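# Paid in tokens

When Drusier told its 647 employees in June that they could take part of their salary in cryptocurrency, the payroll team expected a rush. Nearly 70 people signed up. Most chose the smallest share on offer, and the cap is 20 per cent of net pay.

The Canadian software firm converts the money on payday at a rate locked in at 2 p.m. — after that, any gain or loss belongs to the worker. Tax is still withheld in dollars, on the full salary.

Shuk-fan Kwok, who runs payroll there, says the paperwork took longer than the technology. Each pay stub has to show the dollar value of the coins, and staff who sell later must work out their own gains.

"People ask me whether they should do it," she says. "I tell them what the form says and send them to an accountant."

Rikon, which handles the conversions, charges the employer a flat monthly fee. A rival, Weris, takes a cut of each transfer instead, and Drusier turned it down over that.
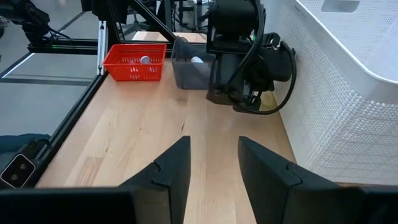
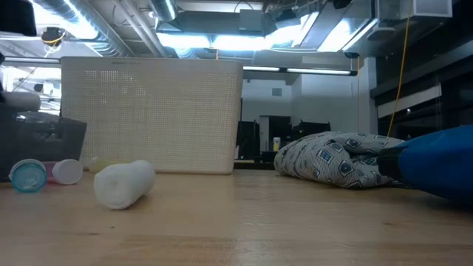
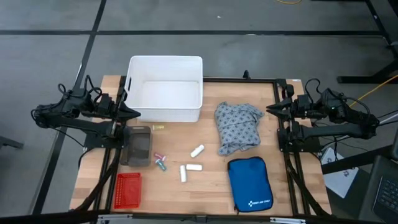
Other employers are watching. Ragnarsson looked at a similar plan last winter and dropped it when its auditors asked how the coins would be valued between purchase and payout. The company may look again once its new accounting system is in.

At Drusier the option stays open until the end of the fiscal year. Workers can change their share once a month, and a few have already gone back to dollars.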